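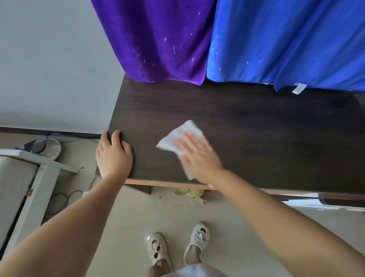

Wiping down the desk, towels hung up behind it

Lint keeps landing on my dark brown desk, what am I doing wrong?
Posted by deskdweller436

So I moved into a small room in Stumunstead in May and the desk is dark brown wood grain, which looked great for maybe an hour. Every speck shows! I wipe it with something white and crumpled (paper towel, old rag, whatever I grab first) and by evening there's fuzz on it again. I hang my towels right behind it, a purple one and a blue one, and they both have little white bits all over them – the purple is way worse. Is it the towels? The wiping? Do I need a spray?

I've been at the shelf too, which is the same dark brown and stands against the wall.
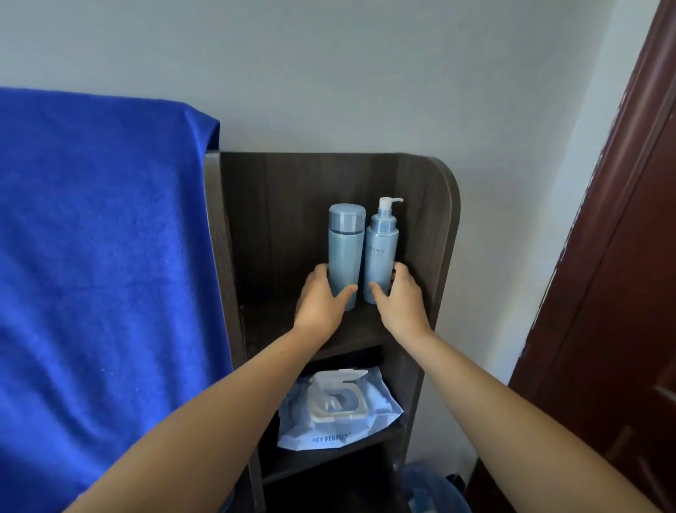
I keep my tall bottle and my pump bottle on the upper board, and the wet wipes one level down, and I never know if I should take everything off each time or just go around it. Can I use those wipes on this stuff or will it leave streaks? I don't have room for much else, the bed is practically touching the desk.

Rodel Enriquez

It's the towels, or mostly. I had the same setup when I rented in Porkbridge and I blamed the paper towels for months. Take both of them outside and shake them hard, then wash them separately from anything white and skip the softener. If you can hang them on the door instead of behind the desk, do that and see what a week looks like.

For the desk, get a microfiber cloth, barely damp, and go with the grain. Then go over it once more with a dry one. And yes, take the bottles off the shelf! Going around them leaves a ring of dust that gets sticky under a pump bottle. Wet wipes are OK for a spill but the ones I use leave a film on dark furniture, so try yours on a side panel first.

herkville_mom

Lint roller on the purple one. Done.

porchlight933

I'd skip the spray, mine made everything shinier and the dust stuck to it worse. Also check the floor under the desk – cables collect fluff like crazy and a fan will blow it right back up.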